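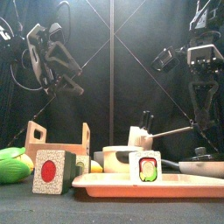
2 min read

I've been trying to learn bread this April, and I have opinions now. My neighbor swears by the long overnight rise, so I gave it a go with a bag of Kirement flour from the corner store on Osadlow Street. First loaf: a brick. Second loaf: a slightly taller brick! I ate both with a lot of butter and I regret nothing.

What helped in the end was a cheap kitchen thermometer. My kitchen sits at 50 degrees first thing in the morning (old house, bad windows) and the dough just sulks there until lunch. Now I park the bowl in the oven with only the light on, go walk the dog, and come back to something puffy - still lopsided, but puffy.

Bake time is 44 minutes in my oven, lid off for the last stretch. Yours may run hotter, so peek early.

A few of you asked about rye. I'm getting there! There's a bag of it on the shelf and I keep walking past it. If you have a rye recipe that forgives a beginner, hit reply and send it over - I'll bake it before the next issue goes out.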